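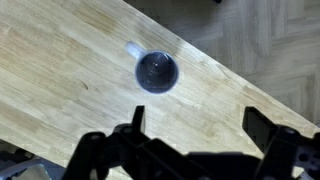
Mug swap - reminders before the shelf gets any fuller

Quick one this month, running behind as usual. The Zetosero mug swap is on again in November, front room, doors at 7. Last year 105 mugs came in and most went home with someone new. The rest went to the Jondance kitchen, who were glad of them.

What to bring: one mug, maybe two. Clean. No chips on the rim please, no hairline cracks. Plain ones welcome - pale glazes went first last time, dont ask me why. Dark insides are popular too, they hide the tea stains.

Check the handle before you wrap it. Hold the mug by it, full of water, over the sink. If it wobbles or you hear a tick, leave it at home and put pencils in it.

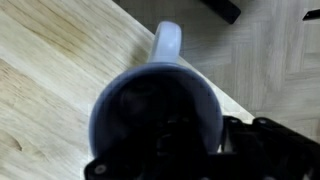
Can I bring a travel mug with a lid?
Sorry, only open mugs with a handle this time. Lids go missing and then we have a box of lids.

Tables: please use the coasters. The butcher-block tops were oiled over the summer and rings show up fast. Set mugs down away from the edge, handles turned in.

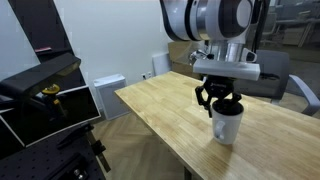

Wrapping paper is by the door, take what you need and leave teh rest flat. Satard is sending over a stack of old newsprint as well. Tea from Mfinanga, both the black and the ginger, till it runs out.

Raffle money so far - 2,046, nearly all of it from the spring sale. Goes to the new sink.

Setup help wanted from late afternoon. Just turn up.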